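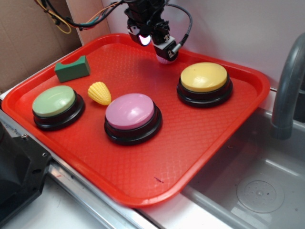
4. Setting up the three-button tray game

Right, this is the section most people skip to, and I don't blame you, because it's the fun bit! If you've already got your buttons talking (that's section 3) you can have a game going before the kettle boils. I wrote all this up for the Kivura playgroup, where we play it at the kitchen counter, but any flat surface near a socket-free corner will do.

4.1 Getting the tray down

1. Wipe the tray and dry it properly. The diamond pattern holds on to crumbs, so I go over mine with an old toothbrush.

2. Put it down at a slant if your counter is narrow. Ours pokes out over the sink a bit and we've lived with that for years.

3. Press on each corner in turn. If one dips, slide the tray further on to the counter until it stops.

CAUTION: drain the sink before you start if the tray overhangs it. The Larkex buttons are fine with a damp cloth but they do not like a swim, and I have the dead one to prove it.

4.2 Choosing the toys

You want small things that feel different from each other. A hard one, a squashy one and a bumpy one makes a good first set. Play food is brilliant for this, and charity shops practically give it away. Babatunde Iyamu, who started the game with us, swears by fruit for the younger ones, as they nearly always know the names already.
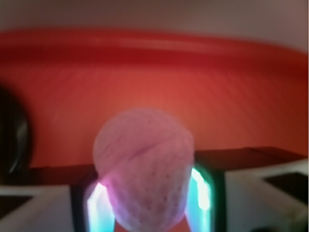 Fig. 4b. The strawberry, with its seed dimples. Good for small fingertips to find.

Check every piece for loose bits and wash the plastic ones in warm soapy water. Foam gets a wipe only (it stays soggy for ages otherwise).

NOTE: anything small enough to go in a mouth needs a grown-up sitting right there, the whole game, no popping off to answer the door.

4.3 Placing the buttons

4. Set the buttons out in a wide triangle, green to the left, pink in the middle and nearest the player, yellow at the back on the right.

5. Give each one a firm push in the centre of the dome. You should hear your recorded message straight away. If you get silence, go back to 3.2 and check the battery door.

6. Now add the toys, one at a time, saying what each one is as it goes down.

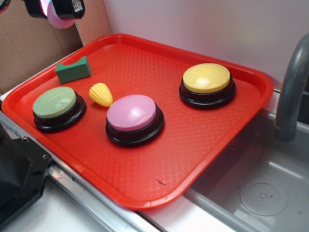 Spacing matters more than you'd think. My first layouts were far too crowded and the children kept setting off the wrong message with an elbow. These days I leave the edges for the big things and tuck the little ones into the gaps, like the corn cob lying between green and pink, though I'd shift it a touch further from the pink cap for a child who grabs with the whole hand. The foam block can go right up by the back rim, out of the way.

4.4 Playing a round

7. Press a button and let the message play to the end. Ours say things like "find something yellow" or "find something soft".

8. The player picks a toy, has a good feel of it and puts it beside the button. Don't rush them!

9. Swap the toys about and go again. Seven goes is plenty for under-fives, and they'll tell you if they want more (loudly).
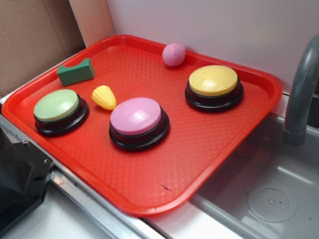
Once they've got the hang of it, make it harder. Add another toy with a similar feel, or change one message so it asks for two things at once. "Find something bumpy" is a lovely one, because there can be more than one right answer and you get a proper little debate going.

4.5 Putting it away

10. Switch the buttons off underneath before stacking them. They'll chatter away in the cupboard otherwise.

11. Toys in the bag, tray upright behind the bread bin or wherever yours lives.

If the pen from the score sheets has got on to the tray, try a dab of washing-up liquid first. Old marks may not shift. See section 5 for changing the messages.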